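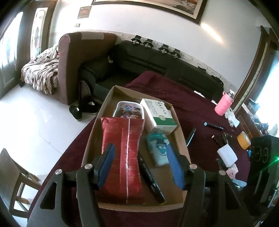
Cardboard box on the table with tissues and a marker pen.

How long can a historical novel be before a reader gives up?

I am writing a novel placed in an invented river town, Lonar, in the time of the salt trade. My draft has now 600 pages and the heroine is not yet married. In my writing group they say I must cut, but each chapter has research in it which took me many evenings. Should I cut the research or divide the book in two? Also, I use the old words for weights and coins. Is a glossary at the end enough?

Posted by saltroad_writer, 5/28/20

inkandbarley
I had the same problem with my book about the weavers of Tomar (also my own town, please do not search for it on a map). What helped me was to print one chapter and mark with a pencil every sentence where no person wants something. In my chapter it was nearly 200 lines. I did not delete them, I moved them to another file, and in April I read the chapter again without them. I missed only 4.

About dividing: do it only if the first half has its own ending. A reader who pays for a book and finds no ending will not buy the second one.

For the old words, I would let the reader understand from the action. If a woman counts her coins and then puts the bread back, we know that the price was too high. The glossary can stay, but many people who read on a screen will find it only after the last page.

clamis_reader
1000 pages is fine if it is good. I read long ones all the time.

quill_in_hand
I agree with the first answer, except for one thing. Please keep some research that has no purpose in the plot. The smell of the salt store, what they ate on a fast day. I read historical fiction for these. One paragraph in a chapter is enough for me, and it should come when the heroine has time to notice it.

Is the wedding the end of the book, or the middle? If it is the middle, then I would start the story much later.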